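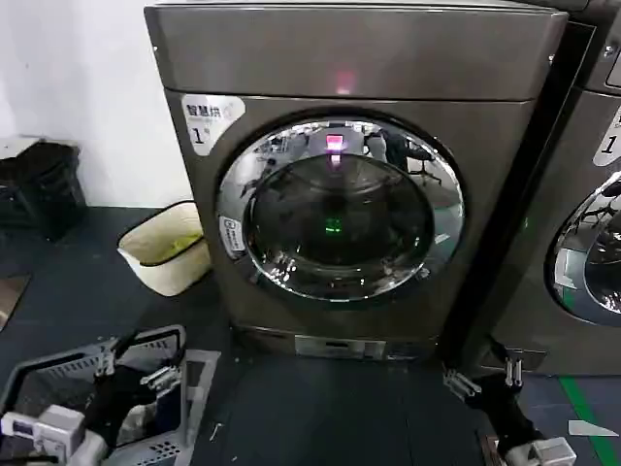 Page 3 of 5

## Laundry task, check before the run

Filled in by: Norbert Pálfi
Date: Friday, January 3, 2025
Robot: Omo, two arms
Second person at the stop button: Ritva Seppälä

Pages 1 and 2 (battery, cables, transport) were signed by Jolán already and I do not repeat them. Please write a comment also when the answer is yes, if there is something the next team should know.

### A. Floor and surroundings

- [x] Mats lie flat, no raised corner
 - Comment: Good in front of both machines. I walked over all of them in socks, as Jasper asked us in August.
- [x] Green line on the floor can be seen
 - Comment: Visible. People stay behind it when the arms are powered.
- [ ] Floor free from small items
 - Comment: Not passed. A small white scrap of paper lies on the mat close to the green line. To be picked up by hand before the next run.
- [x] Bins and crates at the wall are stable
 - Comment: The stack of black crates did not move when I pushed it lightly. The cream bin with the black rim stands a little tilted beside the first machine. I accept it for today, but I would like it straight.

### B. Machines

- [x] Doors closed before the arms are powered
 - Comment: Both closed. Opening the door is a separate task, see page 4.
- [x] Water tap closed
 - Comment: Closed by Ritva, I checked after her.
- [x] Indicator light noted
 - Comment: Pinkish-red near the top of the first machine. It reflects in the door glass too. Last term the vision program took such a reflection for a real light, so Kristóf should look at the log again.
- [ ] Machine numbers are clear
 - Comment: Both have a white label with number 1. In our run sheet they are "left" and "right", please use only these words when you call a command aloud.

### C. Grippers and clothes

- [x] No loose joint on the fingers
 - Comment: Left and right tested by hand with power off. One screw on the right wrist was turned a quarter.
- [x] Basket inside the reach of the left arm
 - Comment: Gray basket with the dark clothes, on the left side. The gripper must not pull on the holes in the side wall, only take the cloth.
- [x] Grip force limit is set
 - Comment: Set to 75 in the menu. Do not change it without Jasper Dekker.
- [ ] Test cloth has good contrast with the floor
 - Comment: Black fabric in the right gripper over dark gray mats is difficult for the program. I propose that we wash lighter clothes for the Lowther round. Kristóf does not agree, he thinks the hard case is better for training. To be discussed.

### D. Stop and power

- [x] Stop button tested two times
 - Comment: Both arms stopped. Ritva found the button a bit stiff.
- [x] Run counter written down
 - Comment: 1389 at the start of the day.
- [x] Spare fuse in the Soltis box
 - Comment: Yes, but only one is left.

### Open points

1. Paper on the mat: Norbert, before the next run.
2. Names of the machines in the run sheet: Jolán Vida.
3. Light or dark clothes: Kristóf Jakab and Norbert, at the club meeting.
4. Order fuses: Jasper.

Signed: N. Pálfi
Countersigned: R. Seppälä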